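The Plastic Cup Page: sage, blue and cream

Updated 7 July 2025

I promised I'd get the pale ones up before summer got away from me, so here we go. If you've come over from the bright colors page, welcome back, and if you're new, hello! I collect plastic tumblers. Plain ones, no cartoon characters, no stadium logos, just the ordinary tapered kind that lives in the cupboard next to the good glasses and gets used ten times as often.
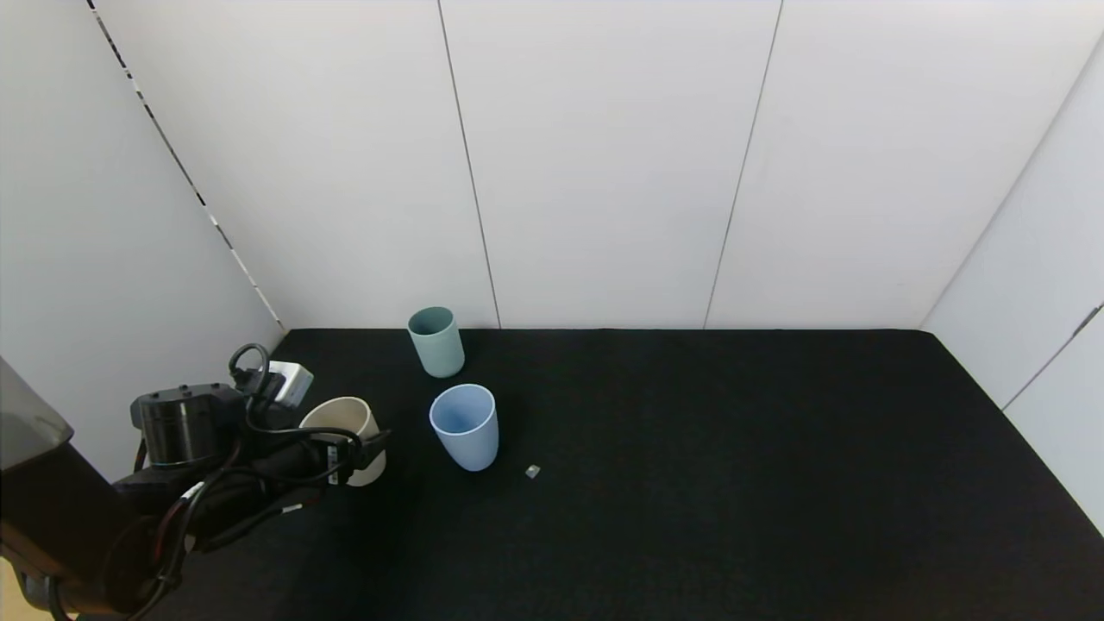

It started with a picnic set from the Drullmont store on the main road into Tikov. The store was closing out its summer stock in October, and there was a bin of loose cups by the register at 90 cents apiece. I only needed a couple. I came out with a bag so full that the handle stretched, and I spent the evening at the kitchen table sorting them by color and feeling very pleased with myself. The bright ones went to the lake house that same year and most of them stayed there. The pale ones I kept at home, and those are the ones I get asked about.

A few notes on this group, color by color.

Sage
Pale sage green, wider at the rim than at the base, and about as simple as a cup can get. I love this shape. It stacks, it fits in a small hand, and it fits the cup holder in my car (mostly - take the corners slowly). Sage is the color people pick last when I put a stack out and then ask for the second time they come over. It's also the hardest one to match. I've bought "sage" online and had it show up minty, gray, and once a sort of hospital green that I ended up using for paint water. If you want a real match, take one of yours along to the store and hold them side by side near the window. Store lighting lies.

Light blue
Probably my favorite, and I know I said that about the yellow on the other page. Light blue looks good with everything. Milk looks good in it. Iced tea looks a little strange in it, kind of swampy, but it tastes the same. I use a blue one for toothbrushes in the guest bathroom and another for rinsing brushes, and those two never, ever go back in the kitchen. I put a dab of nail polish on the bottom of each so I can tell. It has held up through more washes than I expected.

Cream
Off-white, leaning to cream. I used to think this was a white cup that had gotten old, and I nearly passed it by for that reason! Then I stood one next to a true white cup and saw how much warmer it was. The downside is stains. Coffee is the worst, then tomato juice, and berry smoothies if you leave them overnight. A paste of baking soda and a bit of water, rubbed around with a soft cloth, gets most of it off. I don't use the rough side of the sponge on these anymore. I did that to an earlier one and the inside went dull, and after that it picked up every stain going.

Together
Sage, light blue and cream on black carpet, with a tiny light gray cube off to the right of the blue. Pale colors can look like nothing much on a white shelf, and I have a white shelf, so for years I thought of these as the boring half of the collection. Against something dark they're a different story. I've been thinking about lining the cupboard with dark felt ever since.

Some answers, because the same questions keep landing in my inbox:

Do they go in the dishwasher? Mine go on the top rack only. I had a few from a Kragh set that went in the bottom next to the heater and came out shaped like a bean. I still have one of those. It holds rubber bands.

What size are they? I get that one a lot from people trying to fill out a set. My everyday ones hold 16 ounces if you fill them right to the brim, which I don't recommend if you're walking anywhere. I fill to a finger below the rim.

How do I stop them from sticking together in the stack? Dry them properly, and don't press down when you put them away. If two are already stuck, run a little cold water into the inside cup, stand the outside one in warm water for a minute, and twist gently. Please don't use a butter knife. I have the scratched rims to show for it.

How many do you have? The last time I went through everything it came to 125, and that included the picnic boxes and the ones in the garage with screws in them. I felt I should stop for a while after that. I stopped for a while.

Would you sell any? Not the pale ones, sorry. I do swap now and then. I'm looking for a soft lilac and for a peach that isn't pink, and I've got plenty of doubles in red and orange.

How I store them
The ones I use every day sit upside down on the shelf above the sink, in stacks of 8, one color to a stack. I tried mixing the colors for a month because it looked so pretty - stripes! - but then everyone who visited pulled out the middle one and the whole lot came down. One color to a stack is calmer. The rest live in a long flat box under the bed with a sheet of paper towel between the layers, and I leave the lid a crack open so they don't get that closed-up plastic smell. If yours have it already, leave them out by an open window for a day, or give them a soak with a spoonful of vinegar. Rinse well, or your orange juice will tell on you.

What I use them for, other than drinks
Scooping flour (a tapered cup gets right down into the corner of the bag). Starting basil on the windowsill. Holding pens. Catching spiders, with a postcard slid underneath. Sandcastles, naturally, and the tapered ones are far better than a straight cup for that because the sand slides right out. Measuring dog food at the lake. Building towers on rainy days, which is a fine way to spend an hour with a four-year-old and not a bad way to spend one without.

Where to look
Thrift stores first. Look behind the mugs, low down, where the lids without containers end up. The Povel flea market is good early in the morning and hopeless by noon. Yard sales are great if you ask, since people often have a stack in the kitchen they didn't think to bring out. I pick each cup up and run a thumb around the rim before I pay, feeling for nicks, and I hold it up to the sky to look for hairline cracks near the base. A cracked one is still fine for pens.

The yellow and orange cups are on the bright colors page, and the clear ones will get their own page as soon as I work out how to photograph something you can see straight through. If you have a lilac going spare, write to me!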